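Citow Two-Finger Gripper, Long Reach, with Soft Pads
Parallel gripper for tabletop arms

Home / Grippers / Two-finger / Citow Long Reach

Item 1194
In stock at the Woltel warehouse
Page updated October 13, 2020

If you have read our other gripper pages you know we like to spend a good while with a thing before we put it up for sale, and the Citow has had more bench time than most. It came to us in August, it went onto the small arm in the back room the same afternoon, and it has hardly been off since. Li-hua Mok took the first turn with it, then Zaid Hattar, and by the end we had to put up a sign-up sheet so that everyone who wanted a go could have one.

The short version, for those of you with a meeting to get to: this is a plain, sturdy, two-finger gripper with long black fingers and replaceable pads, and it is very good at light household things that would rather not be squeezed. Think of drawers, cartons, folded cloth, small boxes. It is a less happy choice for heavy metal parts, and we have other grippers for that.

What you get

Gripper body with both fingers fitted
One spare pair of pads
Mounting plate and screws for the common small arm flange
Cable, 1000 mm
Wrist camera bracket (camera sold separately)
Printed setup sheet

How we tried it

We run the same set of chores with every two-finger gripper that comes through the door, so that the notes can be laid side by side. For this page we compared the Citow with the Ullura Compact, which many of you already own, and with the Yoon Wide, which we have stocked for years and are still fond of. All three went on the same arm with the same controller, and all three were driven by the same two people, Zaid and Ankit Nishad, taking turns. We kept the closing speed at the factory setting except where we say so. 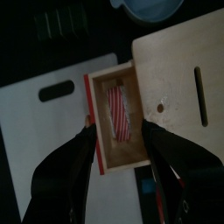 Drawers are the chore we get asked about most, and they are harder on a gripper than they look. A drawer wants to be pulled in a straight line, and any gripper that closes a little crooked will twist it against its housing and bind it up. The Citow was the gentlest of the three at this job. With thin wooden walls like the ones on our little pale drawer, you really don't want to be leaning on the sides, and having a finger on either side of the tray leaves the inside free, so a striped packet can lie in there without anything reaching in over it. The Ullura did the same job but needed a slower approach, and the Yoon, with its broad tips, kept bumping the box before it had a hold of anything. Zaid thinks a narrower set of tips would fix that and he may well be right – we haven't tried it yet.

Folded cloth was closer. The Yoon picks up a towel beautifully, and if cloth is most of what you handle, please go and look at that page before you spend your money here. The Citow managed washcloths and napkins without any fuss, but it tended to take hold of only the top layer of anything thicker. Ankit got better results by coming in at a slant and closing slowly.

For cartons and small boxes we would call it a tie between the Citow and the Ullura. Both held an 800 g carton through the whole lift and turn. The Ullura is quicker to open again, which you will notice if you are sorting all day long.

A word on the camera bracket

Adhiambo Mwaipopo does most of our camera work and she has asked me to say something about light. The fingers are matte black, which keeps glare down, and that is lovely under bright lamps. In a dim room, though, the fingers and a dark tabletop can run together, and small details on the fingers get hard to pick out. If your software needs to find the fingertips, add a lamp or put a strip of pale tape near each tip. She also recommends setting the exposure by hand and leaving it alone, so it doesn't drift when a big pale surface comes into view.

Fitting and care

Most people will have it mounted in one sitting. Fit the plate first, then the body, then run the cable down the arm with plenty of slack at the wrist. Turn the wrist all the way each direction by hand before you power up. Wipe the pads with a damp cloth and let them dry. Ours went 2 months before we changed a pair, and that was with a lot of careless driving in the early days.

Controller notes

Works with the Woltel desktop controller out of the box. Owners of the older Ullura controller will need the adapter cable, sold separately. Crescencio Camacho on our support desk has written up the settings he uses for both, and he is glad to send them along if you mention item 1194 in your message.

Returns

Try it on your own bench for a month. If it doesn't suit, send it back with the pads and the screws in the bag they came in.

See also: Ullura Compact, Yoon Wide, spare pads for Citow Long Reach, adapter cables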